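Home | Voices | Archive | Work with us | Contact

Narrators wanted for a season of recorded novels and radio plays

4 min read | 17 shares | 7 comments

Ivwood is looking for readers and voice actors for its next season of long-form audio. We record unabridged novels, a smaller number of old-style radio plays, and the occasional collection of short stories. We have heard most of what people say about this line of work, and we doubt a good deal of it, so this notice is longer than the usual kind.

A warm voice is not much of a qualification. We get plenty of messages from people whose friends have told them they should be on the radio. Maybe they should. What we need to know is whether the voice still holds up in chapter nineteen, when the housekeeper and the bishop are both talking and the author has stopped writing "she said." Most demo reels can't tell us this. They are ninety seconds of somebody's best ninety seconds, usually with music under them, and we have stopped listening to reels with music under them.

What the work is

You would be reading from a prepared script, mostly older fiction, in our booth at Batista or from your own setup if it passes a sound check. Sessions start at 10 a.m. and stop when the reader's voice starts to go, which is usually earlier than the reader thinks. A novel takes several weeks. Radio plays are faster and are recorded with the whole cast in the room, because we have tried it the other way and the pauses sounded dead.

Mirela Frota directs the novels. Solange Brito directs the plays and does not care for accents put on over a weekend. If you grew up around an accent, tell us. If you learned it from a television series, please leave it off the form.

Who we'd like to hear from

Stage actors, former announcers, teachers, people who have read aloud to patients or children for years. A degree in performance is fine but we give it no extra weight. We do ask that you have finished at least one long recording of some kind, paid or not, and can tell us what went wrong with it. Applicants who say nothing went wrong tend to worry us.

We are especially short of older voices. Casting a woman of seventy from a pool of people in their twenties gives you a creak and a cough, and listeners can hear it.

What we pay

Readers are paid by the finished hour, with a flat fee of 500 for each play. We don't offer royalty shares. We used to, and in our experience the reader's share of a little-known novel comes to lunch money. Corrections that come from our mistakes are paid at the same rate. Corrections that come from skipping a page are not.

We won't promise you exposure. Roughly 2000 people subscribe to the Ivwood catalog, and I have never met one who could name three of our narrators. Some of them write in to complain about a mispronounced town, which I suppose is a kind of fame.

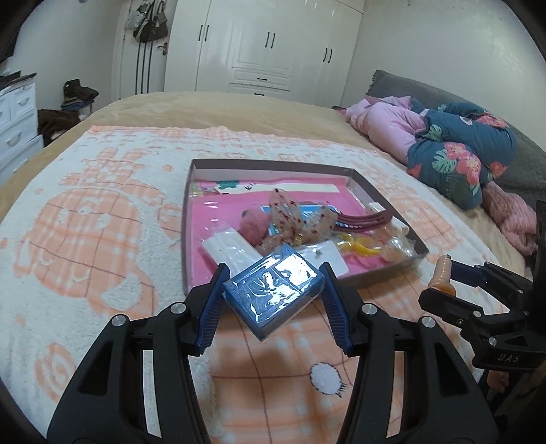

Auditions come in two rounds, and the first is a cold read. We send you a page, you record it once, and you send it back the same day with the stumbles left in. The second round is for plays only and involves hand props, since Solange likes to hear what an actor does with a voice while the hands are busy. It might be something as ordinary as a small box still in its clear plastic wrap, or a shallow cardboard tray. Plastic film crackles badly on a close microphone, and an actor who can play a quiet line over it without rushing has usually done this before. You are welcome to think this is a gimmick. I did for the first year, and I'm still only about half persuaded.

How to apply

Send one unedited recording of yourself reading prose, no longer than 7 minutes, to Jucélia Macedo through the contact page. Pick something dull. A train schedule would be a bit much, but a chapter where people travel and have supper will tell us more than a deathbed speech. Add a few lines on your past work and your recording space.

No headshots, please, and no synthetic or cleaned-up voices. Khrystyna-Mariia Kravchuk, our engineer, checks every file, and she has yet to be impressed by a noise filter.

We read applications through the end of October and answer all of them, though a "no" from us will be short. Casting for the first play, Rerness, begins as soon as the second round is done.

7 comments | Share | Back to Work with us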